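# open-day-demo

Notes + data from the Bernangate open day, February 14, 2024. Hand-held gripper, cloth folding table. Quick README, will tidy later.

**Contents**

- 94 clips, 12 visitors
- 4 cloths, the bear print one is the most used
- `notes.txt`, typed on the train so beware

Visitors got a short demo first, then took the gripper and tried a fold themselfs. No script. Pads are worn along the inner edge, check before reusing.

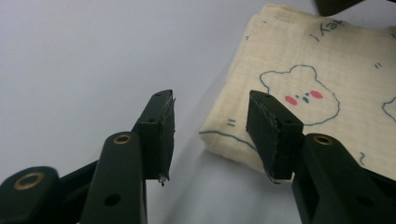

Luminița Vasiliu asked whether first-timer folds should be kept apart from the demo folds, becuase mixing them makes the set hard to use. Fair. They're in `visitors/` now, demos in `demo/`.

**Known problems**

- clip 26 has no audio
- a few folds stop halfway, left in
- labels done by one person, one pass

Load with the Hasto script, same as the last set. Older Jerkex format not supported.

Contact: open an issue on this repo | © 2024 Bernangate open day team | Back to top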